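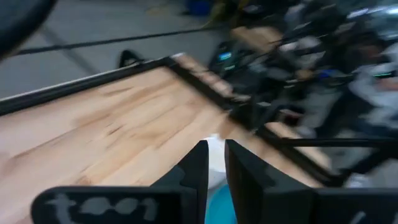

Murray Chan wrote under my last post that he would buy one the day it could empty his dishwasher without being watched, and that until then he didn't want to hear any more about it. I have been thinking about that comment for a week. I don't have a good answer for him, but I have a longer one than would fit in the comment box.

My short answer is no, not yet. A robot arm can pick up a bowl. It can pick up the same bowl from the same spot all afternoon. Emptying a dishwasher in a house where people live is a different job, and I think most of the confusion about home robots comes from treating the two as the same thing.

I worked for 9 years in the packing hall at Vametti, mostly on the line that boxed kitchenware. We had two arms on that line when I left. They put lids on boxes and they stacked boxes on pallets. They were good at it. They were also fenced in, fed by a conveyor that presented every box at the same angle, and looked after by a technician who got called over when a flap stood up the wrong way. On my last full shift in December the line did 3,772 boxes. The arms handled every one of those at some point. A person put every item into every one of those boxes.

The items were the hard part. Bowls came to us nested, and if you have ever tried to pull one plastic bowl off a stack you know what happens. Sometimes you get one. Sometimes you get two, and you feel the extra weight and give it a little shake, or you run a thumbnail between the rims. I did that all day without thinking about it. A two-finger gripper has no thumbnail. It can pinch a rim, but it has to find the top rim first, and on a stack the rims sit very close together.

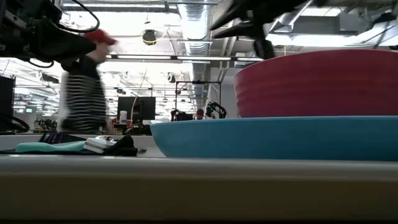
Nested bowls in a basin, with the gripper just above the rim.

Basins are their own problem. The sides are in the way, so the arm has to come down from above, and then the wrist needs room to turn. People tilt the basin toward themselves with the other hand. We use the other hand for a huge number of things we don't count as work, like holding a bag open or keeping a plate from sliding.

Then there is speed. I timed myself at home with a drying rack full of dishes and it took me 8 minutes, including the time I spent looking for the lid to a container that turned up in the wrong drawer. I would be happy with a machine that took an hour, as long as I could leave the house while it did it. A slow machine that has to be supervised is worse than doing the dishes.

Agathe Huet, who I used to share a shift with, disagrees with me on most of this. She thinks I am judging the machines by the worst case. Her view is that people will change their kitchens to suit the robot, the same way they cleared the cords off the floor for the robot vacuum. Open shelves, one kind of bowl, one kind of cup, a rack that holds everything upright. She may be right. I did clear the cords off the floor. I'm less sure I would throw out my mother's plates.

On shop floors I'm more hopeful. A shop can decide that all the bowls will be red and will arrive the same way up. It can pay someone to deal with the odd one. If an arm gets most of them right and stops safely when it gets one wrong, that is already useful to a packing hall. In a kitchen the odd one is half of what's in the sink.

Things I would want to see before I changed my mind about the home version: a stack of bowls taken apart one at a time, when the stack is leaning. A wet glass. A fork that has slipped under a plate. The same machine doing all of that in a kitchen it has not been in before, with the lights low.

I don't much care about folding shirts. Everybody asks about shirts. I have over 400 comments on this blog and a good share of them are about laundry, which I can do in front of the television.

Murray, if you are reading, keep your dishwasher and your money for now. I'll write again when I see one handle the wet glass.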